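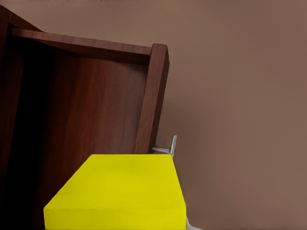 有读者来信说，柜子又重又稳，靠墙一放就行，厂家要求上墙固定无非是想多卖一包五金件，说明书里这一节完全可以删掉。

这一节没有删。信里的怀疑我们倒是同意一半：随柜附送的那包五金件确实不怎么样，里面的塑料胀管换成任何一家五金店的普通货，都不会更差。但“又重又稳”这四个字要分开看。重是真的，稳要看地面、看抽屉里装了什么、看门往哪边开。一只空柜在平整的地面上推不动，不等于四个抽屉全部拉开以后还推不动。

本节适用于Nendale出品的Salto系列高柜和半高柜，其他品牌的落地木柜可以参考思路，尺寸请自己量。

第四节　落位、调平与上墙固定

4.1 动手之前

先读完整节再拆包装。包装纸板不要急着扔，铺在地上拖柜子用得着。

需要的工具：水平尺、卷尺、铅笔、十字螺丝刀、电钻、与胀管相配的钻头、金属探测器或者墙内管线图。宣传册上写着“仅需一把螺丝刀即可完成安装”，请忽略这句话，除非你家墙上恰好已经有孔，而且位置恰好都对。

关于金属探测器：便宜的型号在钢筋密集的墙面上会从头叫到尾，等于没用。有管线图就以管线图为准，探测器只作复核。两样都没有的，避开插座和开关正上方、正下方以及左右水平方向，每侧让出100毫米。这个距离是习惯做法，不保证墙里没有别的东西，老房子尤其不保证。

注意：钻孔前关闭该面墙所在回路的电源，并用验电笔确认。只看配电箱上的标签不够，标签常常是上一任住户贴的。

4.2 选位置

1. 柜背与墙面之间留出16毫米。踢脚线比这个厚的，以踢脚线为准，上部空出来的部分用垫块补齐，见4.5。

2. 离暖气片、地暖分水器、壁炉至少600毫米。广告里说木料经过“深度稳定处理，不受冷热影响”，我们没有见过任何一种木料不受冷热影响。处理得好，变形小一些、慢一些，仅此而已。

3. 避开长时间直晒的位置。深红褐色一类的饰面，受光的一面和背光的一面过几年颜色会拉开差距，横档顶面和立梃侧面尤其容易看出来。拉一层纱帘有用，所谓“抗紫外线家具喷雾”有没有用，我们试过几种，看不出区别。

4. 打开全部柜门和抽屉走一遍，确认不碰门框、不碰床、不碰人。这一步最好在空柜时做，装满以后再挪，地板和人的腰都不太情愿。

4.3 调平

柜底四角各有一只调节脚，从柜内底板的圆孔里用螺丝刀转动。顺时针升高，逆时针降低。初版说明书把方向印反了，手里拿着旧版的请改过来。

1. 把四只调节脚全部旋到最低，再各退回两圈。

2. 水平尺放在底板上，先沿左右方向看，再沿前后方向看。不要放在顶板上，顶板中段允许有轻微的下凹，在那里调平，底下就歪了。

3. 先把最高的一角定下来不动，其余三角往上升。反过来做，往往要来回折腾很多遍。

4. 左右方向调到气泡居中。前后方向也居中。

坊间有一种说法，要把柜子前脚垫高一点，让柜子“自己往墙上靠”，这样就可以不打孔。我们不建议。往后靠的角度小了不起作用，角度大了抽屉会自己往里滑，门会自己关上，层板上的圆瓶子一律滚到最里面。而且柜子往后靠，只在没有人拉它的时候有用；孩子踩着抽屉往上爬的时候，那点角度挡不住。

5. 关上柜门，看两扇门之间的缝。上下一样宽，说明柜体没有扭。上宽下窄或者上窄下宽，先回去查调节脚，再去动铰链。很多人直接拧铰链，缝是调直了，柜体还是扭着，过一个梅雨季又歪回来。

6. 用手按住顶板的四个角，逐一往下压。有一个角会晃，就说明有一只脚是悬空的。把那只脚往下放到刚好吃住力，然后从第2步重新看一遍。

说明：地毯上的读数靠不住。铺着厚地毯的房间，请先把柜子放足一夜，等地毯压实以后再调。

4.4 辨认墙体

固定得牢不牢，主要看墙，不看螺丝的价钱。

用指节敲。声音实、手疼，多半是混凝土或者实心砖。声音空，多半是石膏板或者空心砌块。敲不出来的，在柜子背后看不见的地方用细钻头试一个小孔，看出来的粉：灰白、硬、出得慢的是混凝土，红色的是砖，雪白而且几下就钻空的是石膏板。

混凝土和实心砖：用尼龙胀管。随包附送的可以用，只是略短，墙面抹灰层厚的时候抓不到实处。我们自己装的时候换成Polumberg的加长款，没有什么特别的理由，附近买得到。

石膏板：找到后面的龙骨，螺丝打进龙骨。找不到龙骨，用翻板螺栓。不要用那种旋进去的塑料螺旋锚，盒子上标的承重数字是在全新的板材上、力朝正下方时测的，而柜子要倒的时候，力是往外拔的。

空心砌块：用带套网的化学锚栓，按药剂包装上的时间等它固化。嫌麻烦的话，请人来做。

警告：瓷砖墙、保温墙和隔音墙不在本节范围内。不要把上面的办法搬过去用，也不要相信“万能胀管”的“万能”两个字。

4.5 上墙固定

1. 把两只L形角码放在顶板上，尽量靠近左右侧板。螺丝要吃进侧板上端或者背面的横档，不能只吃进背板。背板很薄，一扯就掉，装在上面只图一个心安。

2. 柜子推到最终位置，用铅笔透过角码的孔在墙上做记号。

3. 把柜子挪开再钻孔。有人嫌挪来挪去费事，伸着胳膊在柜子后面斜着钻，孔是斜的，胀管也是斜的，受力的时候先裂墙皮。

4. 钻孔深度比胀管长出一点，把粉吹净或者吸净再敲胀管。孔里有粉，胀管能塞进去，但是抓不住。

5. 柜子复位，复查水平。角码与墙之间有空隙的，垫硬木块或者金属垫片，不要垫折叠的纸板。

6. 先用手把螺丝带进去几圈，再用螺丝刀拧紧。不要用电钻一路拧到底，胀管会跟着空转，转过一次就得换孔。

7. 两只角码都拧紧以后，打开最上面的抽屉，在前沿往下施力，逐渐加大。柜子不应有前倾的动作，角码处不应有响声。有响声，拆下来重做，不要拿“刚装上都会响”来安慰自己。

五金件遗失的，按编号1696向Nendale补购角码组。补购件与原配件外观相同，孔距也相同，价格偏高。尺寸合适的通用钢角码同样可用，我们没有发现它在哪一点上不如原厂件。

4.6 装完以后

柜子固定好再放东西，重的放下层。这句话每本说明书都有，照做的人不多，所以再写一遍。

下列情况需要复查螺丝：搬动过柜子，墙面重新粉刷过，隔壁装修打过墙。没有这些事，每年四月换季收拾衣物的时候顺手拧一下就够了。经销商推荐的“年度安全检测”服务，检查的内容与本段相同，收费另算，要不要买请自己衡量。

木面清洁用拧干的软布，顺着木纹擦，再用干布收一遍。Yordanov的木蜡油可以用在磨花的边角上，先在柜底试一小块，等干透再看颜色；罐子上的色卡印得比实物浅，深色饰面上更明显。不要拿它去涂抽屉滑轨，滑轨会黏灰。

如果几个月后门缝又变了，先不要急着写信投诉，按4.3第5步和第6步重新查一遍。查完仍然不对，再联系售后，并且把水平尺搁在底板上的读数一起告诉他们，不然对方第一句话问的就是这个。

下一节：抽屉滑轨的拆卸与对调。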